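Brillano Gallery – pre-opening checklist, Room 2
Group show, December hang. Checked by Savita Bhardwaj; comments to Sneha Semwal. 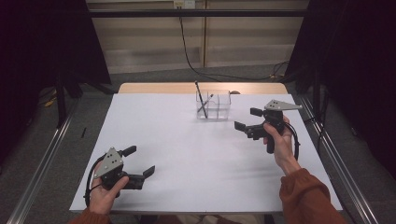 SECTION A: VISITOR ROUTES AND FIXINGS

A1 Fire exit clear and sign lit – Pass.
A2 Clear width past the floor sculpture – Pass. Measured at 620 mm behind the plinth, which is staff access only. Rope to stay up.
A3 Wall fixings, works 1 to 13 – Fail. Two mirror plates loose on work 13. Refix and pull-test before the lights are focused.
A4 Projector bracket and safety chain – Pass. Chain has slack; shorten by one link.
A5 Cable covers – Pass with comment. Tape lifting at the doorway end.
A6 Suspended glass piece – Not checked. Load figures awaited from Rawiri Dunstan. Keep the area below roped off.
A7 Light levels on the works on paper – Pass.
A8 Steps to the mezzanine – Fail. Nosing strip missing on the second tread.

Recheck A3, A6 and A8 before the private view. Sarla Sengar to countersign.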